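Home | Datasets | Docs | Incident notes | Contact

We use cookies to remember your settings. Accept / Decline

# Mevley Shelf Pick – data card

Handheld gripper demonstrations at a shelving unit, plus a head view. Release 4 has 1193 episodes.

## Known fault: pose drift

In July, 467 episodes were found to have bad gripper poses. The tracking process lost the marker cube, kept the last good pose and reported no error. A Flosholm arm replaying one of these runs drove into a shelf board and tripped its force limit. No one was hurt.

Gripper and head views:

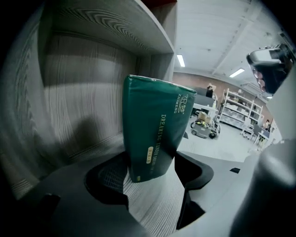
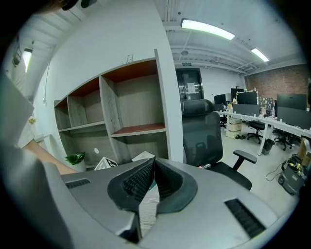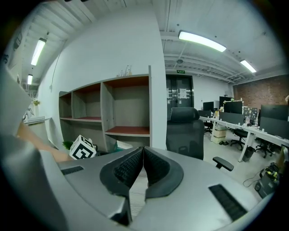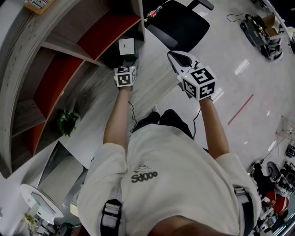
The faulty episodes are marked `pose_ok = false`. Images and finger widths in them are fine – only the poses are wrong. Do not replay them on hardware.

The fix is in the Solanki sync tool. It now stops recording after 600 ms without a pose. Older copies of the tool still have the fault.

Open issue: short jumps when the operator's arm covers the cube.

Report problems to Hrefna Kárason.

Last updated: 10th December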